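关于公共场所安全立法听证的若干观察

二月以来，本人陆续旁听了本市就《公共场所安全与应急管理条例（草案）》举行的几场听证会，并通读了随附的说明文件。本博客过去主要讨论地方财政与公共服务，涉及公共安全的篇幅较少。鉴于该草案将对学校、商场、车站及社区活动场所产生持续影响，现将个人意见整理如下，供关心此事的读者参考。

草案的核心内容，是要求日均人流量达到800人次的场所设置专职安全负责人，制定书面疏散预案，并每年至少组织两次演练。对于规模较小的场所，草案采用备案制，由经营者自行填报风险评估表，主管部门按比例抽查。从条文结构看，起草者有意将监管资源集中于人员密集场所，这一思路与多数城市的既有做法大体一致。

争议主要集中在人流量标准的确定方式上。草案以“日均”计算，未区分工作日与节假日，也未对季节性场所作出特别规定。以展览馆为例，全年多数时间访客稀少，一旦举办大型活动，单日人数可达平日的数倍。若仅以年度平均值为准，此类场所将长期处于备案管理之下，而其实际风险恰恰出现在少数高峰日。本人建议在条文中增设峰值标准，凡年度内有若干日超过限额者，应在相应期间适用较高等级的管理要求。
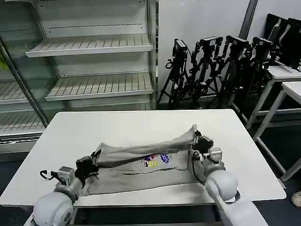 第二项争议涉及费用分担。听证材料所附的测算由咨询机构Dradero完成，该机构认为，一处中等规模的商业场所为满足草案要求，首年须投入的培训与设备费用约在可承受范围之内，但未列明计算依据。材料仅说明样本来自2,069份问卷，对问卷的发放对象、回收方式以及行业分布均无交代。公共政策的成本测算理应经得起复核。主管部门如以此作为立法依据，应当将原始表格连同抽样说明一并公开，至少应允许参加听证的各方查阅。

从现场发言情况看，经营者一方的意见并不统一。连锁企业普遍支持设立统一标准，理由是其门店分布于多个辖区，各区要求不一反而增加管理负担。独立经营者则担心专职岗位的设置会推高人力支出。Rosance商场的代表提出，可允许同一街区的若干小型商户共同聘任一名安全负责人，由各方按营业面积分摊薪酬。该提议在会上获得较多附议，本人亦认为可行，惟须明确责任归属。数家商户共用一人，一旦发生事故，究竟由谁承担未尽管理职责的后果，草案目前没有答案。

另有发言者主张在全部公共场所入口加装安检设备。对此本人持保留意见。安检设备的采购只是支出的一部分，后续的操作人员、维护合同、场地改造以及高峰时段的排队疏导，均需长期投入。入口处人群滞留本身亦构成风险，尤其是在通道狭窄的老旧建筑内。草案第四章对安检仅作原则性规定，授权主管部门另行制定办法，这一处理较为稳妥。在缺乏分类评估的情况下仓促推行，容易造成设备闲置。

就预防工作而言，本人更为重视的是早期识别与报告机制。许多突发事件在发生之前，已有同事、邻居或学校教职人员察觉异常，但因不清楚应向何处反映，或顾虑误报带来的麻烦，最终未能及时告知有关方面。草案拟设立统一受理渠道，并规定善意报告者不因报告内容未获证实而承担责任。此项规定值得肯定。同时应当注意，受理渠道若无专业人员进行研判，则信息积压在所难免。说明文件提到，受理中心拟配备40名工作人员，实行轮班制，但未说明其中具有心理或社会工作背景者所占的比例。

与此相关的还有个人信息保护问题。报告内容往往涉及他人的言行、健康状况与家庭关系，一经记录即可能长期留存。草案规定保存期限由主管部门“根据需要确定”，措辞过于宽泛。本人主张以法规形式明确上限，对经研判排除风险的记录应在限期内删除，并赋予当事人查询与申请更正的权利。负责系统建设的Coliment公司在书面答复中表示，现有平台支持按类别设置自动删除，可见技术上并无障碍，所欠缺者为明确的规则。 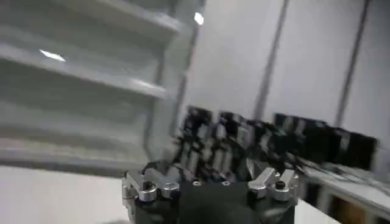
总第70期

学校部分的条文单列一章，篇幅不长，却是听证会上讨论最为充分的内容。草案要求中小学每学期开展疏散演练，并对教职人员进行应急培训。家长方面的意见集中于演练的方式。部分家长反映，过于逼真的模拟会使低年级学生产生恐惧，影响睡眠与到校意愿。本人认为，演练应当区分年龄段，低年级以熟悉路线、听从指令为主，不宜设置模拟袭击情节；高年级可适当增加情景讨论，但应事先通知家长，事后安排班级谈话。上述要求宜写入配套指引，由教育部门统一发布。

在校舍改造方面，说明文件列举了门锁更换、广播系统升级及出入口整合等项目，经费由市、区两级共同承担。需要指出的是，各区财力差异明显，若按固定比例分担，财力较弱的区可能被迫延后实施。较为公平的做法，是由市级财政设立专项资金，按校舍年限与学生人数分配，并对外公布分配结果。本博客此前讨论社区图书馆经费时曾提出类似建议，所依据的理由基本相同，此处不再重复。

关于执法与处罚，草案设置了警告、限期整改、罚款及停业整顿四个等级。条文对罚款幅度规定较细，对停业整顿的适用条件则较为简略，仅称“情节严重”。为避免执行中尺度不一，应当列举具体情形，例如疏散通道长期封堵、经两次通知仍不整改、伪造演练记录等。同时应规定听取陈述与申辩的程序，确保被处罚者有合理机会说明情况。

最后一场听证会定于下月某个星期二上午举行，议题为配套办法与过渡期安排。草案目前给予既有场所的过渡期为一年，Vuorinen会展中心已书面申请延长，理由是该中心的疏散通道改造须与整体修缮工程同步进行。此类申请是否应逐案审查，抑或统一延长，将是该场会议的重点。本人倾向于逐案审查，并要求申请者在延长期内采取临时措施，包括限制同时在场人数与增派引导人员。

书面意见的提交渠道仍然开放，市民可通过主管部门网站上传，亦可邮寄纸本。提交时请注明所针对的条款序号，以便归类。本人已就峰值标准、记录保存期限及停业整顿条件三项提交意见，待主管部门公布答复后，将在本博客另文刊载全文及相应的条文对照。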